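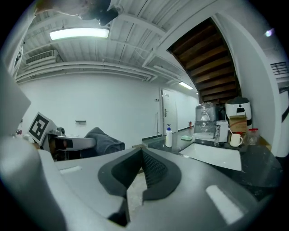
*Ceiling light, white ribbed ceiling.*

# Recall petition in Cumberg: 226 accepted, what now?

**marten_k** wrote:

Good evening to all. I live in Cumberg since six years and I follow the council as well as I can, so please correct me if I have understood a rule wrongly.

The petition to recall council president Ida Vogler was handed in with 437 signatures. Our town charter asks for 335. Yesterday the clerk's office published the result of the check, and only 226 were accepted. The notice has one page. It says that the other signatures were "incomplete or not verifiable" and it does not say how many were incomplete and how many were not verifiable. For me these are two very different things.

I signed it myself and I would like to know if I am among the accepted ones. Does somebody know how one can ask for this?

---

**Rilomard** wrote:

You go to the clerk's window with your ID and you ask. They have to tell you about your own signature, but they will not show you the whole list.

About the rest I am not surprised. Half the sheets I saw outside the market had no street address on them, only "Cumberg". I told the young man with the clipboard and he said it would be fine. It was not fine.

---

**oldbridge** wrote:

So the petition was badly made and it failed. I don't see the scandal. Vogler won her seat with a clear margin and people who lost should wait for the next election like everyone else.

---

**marten_k** wrote:

@oldbridge I did not write the word scandal. I voted for Mrs. Vogler. I signed because of the Fuchs contract, which was given without a second offer, and because she did not answer about it in two meetings. A recall is in the charter, so to use it is not the same as being a bad loser.

@Rilomard Thank you, I will go there with my ID.

---

**hedda.w** wrote:

The statement from her spokeswoman is what annoyed me more than the count. Chaimae El Fassi said that the organizers "do not know the difference between a council president and a mayor" and that the president has no power over contracts. All right, she does not sign them. But she makes the agenda! She decided that Fuchs would come up at the end of a long evening, after most of the public had gone home. I was there until the end and my back can prove it.

---

**oldbridge** wrote:

El Fassi is correct on the law. The mayor signs and the council approves. If you want to be angry about road salt, be angry with the right office.

---

**hedda.w** wrote:

I am able to be angry with two offices.

---

**Liltilo** wrote:

I helped to collect, so take this with the salt you like (not from Fuchs please).

There were mistakes from our side and I admit them. The first sheets were printed with a line for the address that was too short, and many people wrote only the street and no number. When we noticed, we made new sheets, but we did not go back to everybody who had signed the old ones. That was laziness and I was part of it.

But I also know of people with everything filled in, registered at the same address for twenty years, and they were told at the window "signature does not match". My mother is one. She has had a problem with her hand since the spring and of course her signature looks different now. She was not called and she did not get a letter.

The charter gives 11 days after the notice to correct a signature. The clerk says this is only for the incomplete ones. I have read the paragraph many times and I don't find this limit in it.

---

**Rilomard** wrote:

Section and paragraph please? I have the old edition, and the charter was changed in November 2021, so mine may be of no use.

---

**Liltilo** wrote:

Chapter on petitions, fourth section, second paragraph. "A signer whose signature is not accepted may within eleven days appear in person and confirm it." Nothing about which reason.

---

**oldbridge** wrote:

I still think the recall is a mistake and I will vote against it if it comes to the ballot. But I read the same sentence now and I must say it is quite clear. Your mother should go.

---

**Liltilo** wrote:

She goes tomorrow, I drive her. Thank you for looking.

---

**marten_k** wrote:

A small report. I was at the window. My signature is rejected, reason "date missing", and it is true, I forgot the date. I confirmed it on a form and received a copy with a stamp. The lady was polite and it took less time than parking.

I asked for the number of each kind of rejection. She said this request must be made in writing, so I wrote it there on the counter. The answer can take until December.

If you go, bring a pen. Theirs was empty.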